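### 4. Waiting as an activity: the long gap between albums

Most accounts of pop careers are organized around releases, with the years in between treated as a kind of weather. We take the gap seriously, partly on principle and partly, it must be said, because the gap is where our artists spent nearly all of their time. The Bondier case is typical. A debut arrives, a second record follows while people still remember the first, and then the singer goes home, learns to bake, and declines to explain herself for four years.

Fans do not take this lying down. On the Mandow message board, which hosted most of the Bondier discussion, we collected 1,000 posts from the third year of silence and sorted them by what they offered as evidence that an album was coming. The sorting rules went through several drafts. The first had a category called "hints," which swallowed nearly everything and had to be put out of its misery.
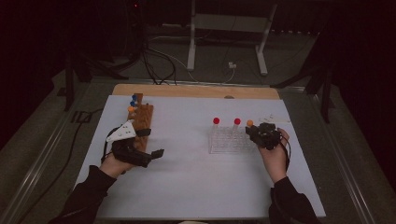

*Figure 3. Two hand-held grippers in use over a white work surface, with a brown wooden rack behind the left one.*

The final scheme had 16 categories. The largest by a comfortable margin was what Chávez calls the wardrobe reading, in which a change of coat is taken as proof of a change of musical direction. Studio sightings came next, although posters were generous about what counted as a studio. One long and heated thread concerned a building in Utodton that sold carpet. When this was pointed out, the thread went on for another four pages, now arguing that carpet is good for acoustics.

Label behavior made up a smaller group than we had expected. Eder, the label in question, spent the period reissuing the first album in new colors of vinyl, and each reissue was read in 2 opposite ways: as a clearing of the decks before new material, or as a sign that there was no new material and never would be. Both camps bought the vinyl. We were unable to find any announcement, however dull, that did not strengthen the beliefs of everyone who read it.
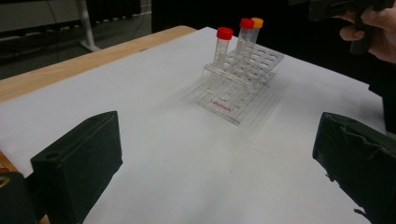
The more interesting pattern is in the timing. Posts predicting a release did not thin out as the wait grew longer. They bunched up each June, the month in which both earlier albums had appeared, and then fell away into a sulk that lasted until the fall. Regular posters knew this about themselves. Several kept lists of their own failed predictions and seemed rather proud of them – one had a failure for every June of the gap and signed each post with the running list.

Katherine Chávez's interviews with these regulars suggest that accuracy was never quite the point. A person who guessed right would have ended the game for everybody, and when the third album was finally announced, the thread's first response was a complaint about the cover. Within a day, discussion had moved on to the fourth album. The evidence was a coat.

This leaves open how far the pattern depends on the board itself, where old threads stay visible and a bad guess can be quoted back for years. Section 5 turns to fans who followed the same gap by mailing list, and who were, for the most part, better behaved.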